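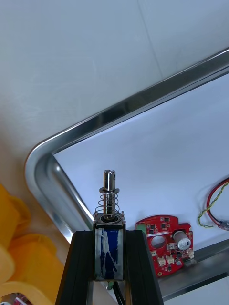 Robots on the kitting line: your questions

Last updated 31 Jan 2022

Hi, I'm Shamim Ansari and I look after kitting here at Stakomine. I keep getting stopped in the hallway with questions about the robots (which is fine, keep doing it!), so I've put the ones I hear most on one page. If yours is missing, come find me or drop it in the box by the time clock.

What are the robots doing?

Kitting, same as we've always done it. A kit is a set of parts laid out together in a tray so that the assembler doesn't have to go hunting through the shelves. For the Mosulus order that means a circuit board, a wire harness and small electrical parts like motors and solenoids. The arms pick parts out of bins and put them in the tray. That's the whole job for now.

Why kitting and not something else?

Mostly numbers. The Mosulus contract went from 2,000 kits a month to 3,000, and we were already running overtime on the old amount. My wrists can tell you all about November. We also looked at soldering and final assembly, and Arsalan Baloch and I both thought those were a bad place to start. There's too much feel in them, and too many tiny decisions you make without noticing.

Is anybody losing their job?

No. I asked that before I agreed to any of this, and I asked for it on paper. Everyone who was on kitting has either stayed with the cell or moved to test and rework, on the same pay grade. What I can't do is promise what the company looks like in five years, and I'd be suspicious of anybody who did.

So what do the people on the cell do all day?

More than you'd think! We fill the bins, line the trays with clean paper, check finished kits against the parts list and sort out anything that landed funny. Wires are the big one. A harness doesn't lie the same way twice, and a motor with its leads tangled around its neighbor is still a job for fingers. 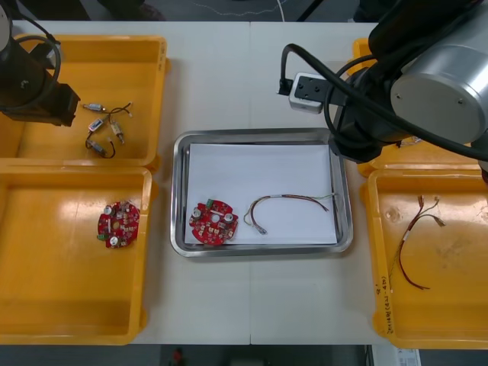

The kitting table, with the tray in the middle and two yellow bins on each side.

Do I need to know how to program?

Nope. I don't, and I run the thing. You need to know how to start it, pause it, read the message on the screen and decide if it's something you can fix. Tanveer Sandhu teaches all that in two short sessions, and then you shadow someone on the cell until you feel OK about it. Take as long as you like with the shadowing. I took ages.

Is it faster than we are?

On a single kit, no. A good kitter on a good morning will beat it easily, and a few of you have been very loud about that. Where it helps is late in the shift, when we slow down and the arms don't. We're getting nearly 80 kits a shift off the cell right now, and I'd like that to go up once the harness picks get better.

What happens when it drops something?

Press pause, wait for both arms to stop, then pick up the part and put it in the recheck box. Please don't put it straight back in the bin, even if it looks perfect. And don't reach in while the arms are moving. I know it's tempting when the part is right there.

Who gets blamed for a bad kit?

The kit goes back to the cell and we look at it together. It doesn't go on your personal error sheet. This was a real worry for people, me included, and we got it changed before the first shift ran.

Will it be watching how fast I work?

It logs its own picks and its own stops. If you pause it, the log shows a pause and the time, with no name attached. Anyone can ask to see the log, and Asif Mengal will print you a copy.

Is it lonely over there?

Funny question, but three different people asked it, so in it goes. It's a bit quieter, yes. We used to have four of us talking across one bench and now it's usually two. I miss that, and I've asked for the cell to be moved closer to test so there's somebody to yell at.
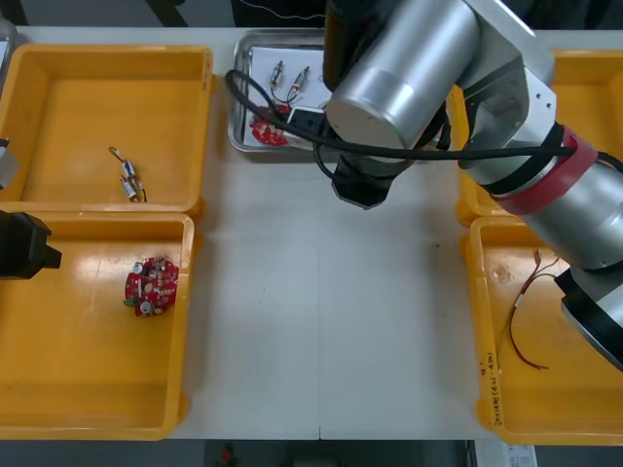 Karthikeyan Sastry: I didn't want to go on the cell at all, and I said so in the meeting. What changed for me is that I go home less sore. What I don't like is the waiting. When it's running fine you're standing there feeling like you should be doing something, and I think we should be allowed to do rework at the next bench in between.

I agree with him on that one, and I've passed it up. For now, please stay at the cell while it's running.

Can I go back to hand kitting if I hate it?

Yes. The Hekine and Arain orders are still kitted by hand and will be for a good while, because the batches are small and the parts keep changing. Tell me or Tanveer and we'll swap you at the next rota. You don't have to give a reason.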